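Wurum Table Guide, Part 4: Sorting the Silverware

Okay, my favorite part of the whole guide! Alcides Villca and I set up the cutlery tray twice before we liked it, so borrow our second try.

1. Lay everything flat on the table, big serving pieces nearest you, little spoons and forks farther back.

2. Turn all the handles the same way. I skip this when I'm in a hurry (and then I regret it).

3. Gather the small pieces into one bundle, handles side by side.

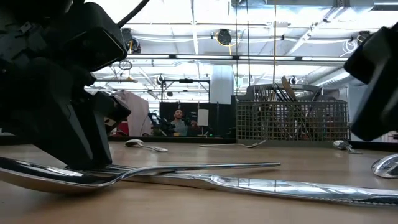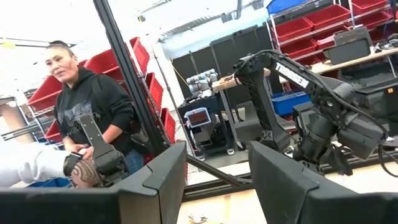
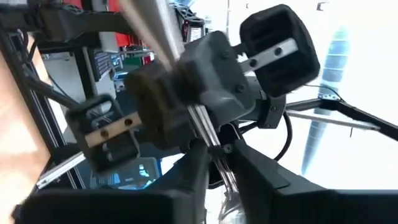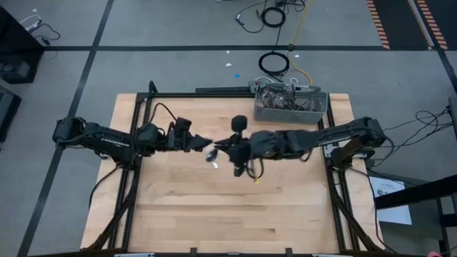 4. Wipe each piece with a soft cloth before it goes in the tray. Fingerprints love a shiny serving spoon!

5. Put the serving fork and spoon in the long slot, then the small forks, then the small spoons. The Skondus tray is 316 mm on the inside, so measure your longest handle first. Mine is 271 mm and drops right in.

Note: If you have the older Ostermann tray, the long slot is on the left and the divider lifts out.

Caution: Fork tines will scratch a polished bowl. Slip a strip of felt between them, 55 mm wide is plenty, and please don't stack more than 20 pieces in one slot. The divider bows and it's a pain to straighten.

Next up is the lid, which clips on from the back edge.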